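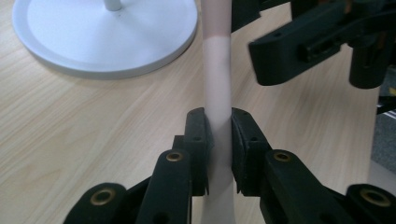
A two-toned tube held between the finger pads of a gripper, with a second gripper close by, on a wooden tabletop.

Software that learns when to let go gets its first public release

Anyone who has ever handed a full mug to a small child knows the little pause in the middle, when both of you are holding on and neither one is quite ready to trust the other. Ataahua Ashby has spent a good part of her working life thinking about that pause, and in August her team at Hornonance put out the first public version of Jilletar, a planning program for pairs of grippers that have to share an object or pass it from one to the other.

Jilletar doesn't move anything by itself. It sits between the camera software and the motor controls, looks at where both grippers are, and works out which one should be holding on, how firmly, and at what point the other can come in. If the picture is unclear it asks for another look before it commits to a plan, and the first gripper keeps its hold in the meantime. Ashby says that last part took far longer to get right than she had promised anybody, herself included.

"The early versions were terribly polite," she told us over a pot of tea that went cold while she talked. "Each side would wait for the other one to go first, and you could go and eat your lunch and come back and they would still be waiting. Then we fixed that and for a while they were both much too eager!"

The release was built from 550 recorded handling sessions, mostly with long, plain things such as tubes, rods and rolled paper. Those sound easy, but they give a camera very little to go on. A smooth cylinder looks much the same however you turn it, so the program leans on whatever marks it can find, such as an edge where one color meets another, to keep track of how far along the object a gripper has hold of it. Khurram Sial, who wrote that piece of the code, would like everyone to know that he did not sleep well while he was doing it, and that he can no longer walk past a striped drinking straw without slowing down.

There is a good deal for ordinary users in the package too, and we were pleased to see it. A playback window lets you step through a session and see what the program believed at each moment, with its own estimate of the grip drawn beside the camera view. You can drag a finger position to where it ought to be and have the plan worked out again on the spot. Ruby-Lee Faulkner, who has been trying it for some weeks at Banov, said the playback window is the thing her group opens every morning, and that it settled a long-running disagreement with her brother Brodie over whether a dropped part had been the fault of the planner or of the calibration. (It was the calibration. Brodie has taken it well.)

A fresh plan takes 9 milliseconds on the desktop machine the team uses, and the program checks the camera view 60 times a second while an object is being held. For now it handles two grippers and no more. Soft objects are not supported either, and the notes that come with the download say so plainly on the first page, along with a list of known troubles that includes shiny surfaces and anything see-through.

Lorraine Tapsell, who looks after the user guide, has written a starter lesson that needs nothing fancier than a cardboard tube and a clear table. She is collecting questions from new users through the project's message board and hopes to have the answers added to the guide before the next version, which will bring in a plug-in for the Chou motion library. People who would rather see it running before they install anything can write to the Hornonance front desk and ask for a place at one of the afternoon demonstrations, which start at 2 and usually run on a bit.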